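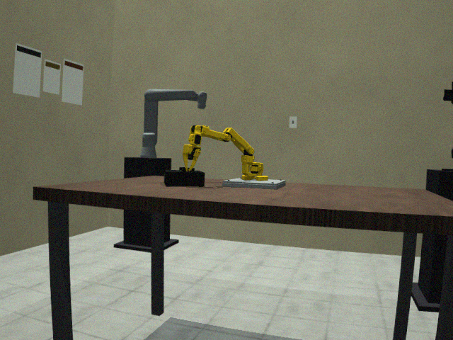 Nerkent: Frequently Asked Questions

What is Nerkent?

Nerkent is a way of teaching a robot arm to pick things up in simulation first, then moving what it learned to a real arm with as little fuss as we can manage. Our group at the Thorlacius lab started it in February, and we're still a bit giddy about how far it has come!

What does the yellow arm practice on?

Mostly plain boxes like the black one on the wood-grain table. A box sounds dull, but it's a great test - two fingers, one object, and any mistake in the approach angle shows up right away. We change the box's weight, friction and starting spot between attempts.

How many attempts does it need?

We give it 300 attempts per object. Our older method, Braven, had the same budget, so the two can be compared fairly.

And how did they compare?

On a set of 158 test starts that neither method had trained on, Nerkent missed 2 and Braven missed 30. We ran the whole thing again with new random seeds before we let ourselves get excited, and the gap held up.

Why is there a gray arm behind the table?

It's part of our standard room, which we share across several studies. For the box task only the yellow arm gets commands. The gray one matters for handovers, and that work (my favorite part of the project!) is still in its early days.

Does the room itself make a difference?

More than I expected. Early versions trained against a blank background and got confused by anything on a wall. Now the tiles, posters and wall color are all shuffled during training, and the policy pays much more attention to the object.

Can it handle soft or see-through things?

Not yet. Bags fold in ways our physics settings don't capture well, and clear plastic is rough on the depth estimates. Rigid, solid objects only for now.

Can I try it?

Yes, please do! The scene files and training scripts come with the Dandska toolkit. Start with the box task and leave the default friction range alone until you have one full run finished.

Who do I contact with questions?

Grethe Arnardóttir looks after the scene files and reads every bug report. Include your random seed and your config file when you write.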